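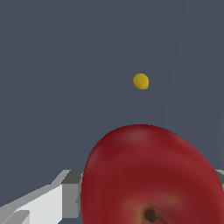
Figure 4.1 A small yellow sphere against a plain grey background (computer-rendered).

Chapter 4
The Person Inside the Costume

Ask anyone who grew up with a favourite children's programme to name its star and they will give you the character's name, straight away and usually with a grin. Ask who was inside the suit and you will get a blank look. This chapter is about those performers, and what a wonderful, sweaty, underrated line of work it is!

We begin with Gaétan Arsenault, who played Poulain, the clumsy blue foal of Starier Lane, for 1,012 of the programme's 1,053 episodes. (The other 41 went to an understudy while his knee was mended.) Arsenault had trained as a dancer and came to the Lamthorpe studios expecting a fortnight's work. He never spoke a line on screen. The voice was recorded in a booth down the corridor, and he learned to breathe with it, so that the foal's shoulders rose just before each sentence – watch any of the later episodes and you will start to notice it everywhere.

The suit weighed nearly 42 pounds and he saw out through the mouth. Fans of the show love to argue over which gestures were scripted, and the surviving camera scripts give us a marvellous answer: hardly any. "Poulain reacts" is the usual instruction, and everything else came from Arsenault.

What happens when a show like this ends? Section 4.2 follows him to Bernlow, where he opened a movement class for nervous public speakers the October after the last recording. The gossip columns had great fun with the news, and we shall look closely at how they told it, with the foal's name in every headline and his own somewhere near the bottom. Sections 4.3 and 4.4 turn to contracts, repeat fees and the thorny matter of who may say in public that they were the character.

Before reading on, find a clip of any costumed character and play it twice, the second time with the sound off. Keep your notes, as you will need them for the exercise at the end of Section 4.2.

Key terms: suit performer, voice double, understudy, camera script, repeat fee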